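Humby opens its teaching floor to outside teams

28/12/2023 - for immediate release

Hello from all of us at Humby. I'm Clive Hollis, I run the teaching floor, and I've been let loose on the press release this time, so please bear with me. The short version: from now on, teams from other firms can book time with us and teach robots household jobs by hand, starting with the one I care about most - bed linen!

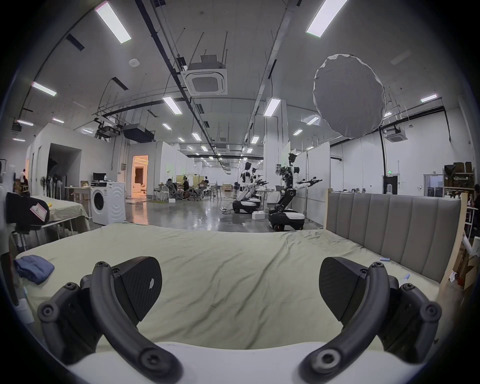
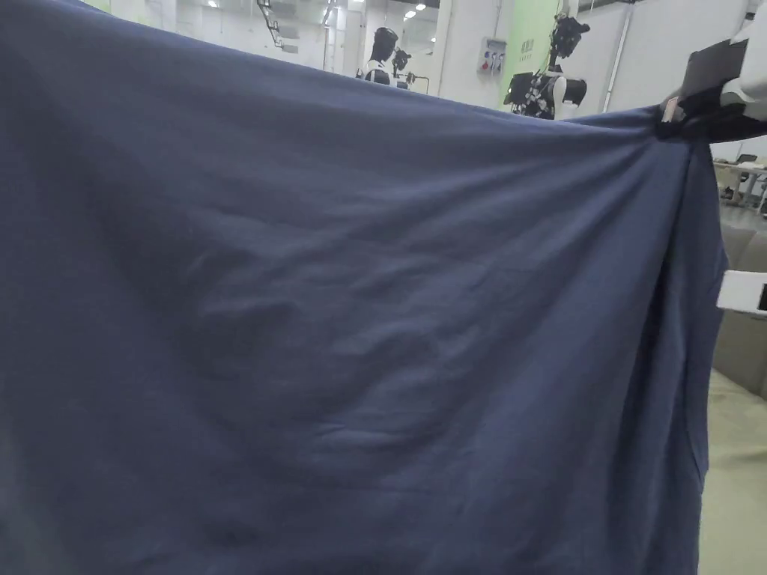 Bedding by hand with the Jeslow

The Jeslow is our hand-held gripper. You pick it up, do the job with it yourself, and the recording becomes a lesson for the robot. No code, no joystick, just you and a big piece of cloth that won't stay where you put it. I've taught a lot of people to use it and the first thing I say is always the same: slow down, take the corner, and let the cloth hang before you move again. Most people want to grab the middle. Please don't grab the middle.

We kept a set of 445 bedding lessons this November, all done by hand, and we threw out plenty more (mine included, I was rushing). Each one we kept runs from the first pinch to the last fold, with the fumbles left in if the person recovered from them. I like the fumbles. A robot that has only been shown perfect folding has no idea what to do when a corner slips.

And by remote control too

Some jobs are easier to show from the robot's side, so visitors can also drive one of ours remotely using Rarar, our control software. It takes a bit longer to get comfortable with, and your shoulders will know about it by teatime, but you learn very quickly what the robot can and can't reach. Our friends at MacRitchie were the first outside team to try both ways, and they've already booked to come back and do pillowcases.

What you get

A session lasts 50 minutes, with 20 places open in the first round. The youngest person on my team is 29 and the oldest is me, and one of us will be beside you the whole time. You take home a copy of everything you record. We keep a copy as well, unless you ask us not to when you book.

Bring flat shoes and, if you like, your own sheets - fitted ones especially, as we're still rubbish at those.

Press contact

Clive Hollis, teaching floor, Humby. Ring the main desk and ask for me by name.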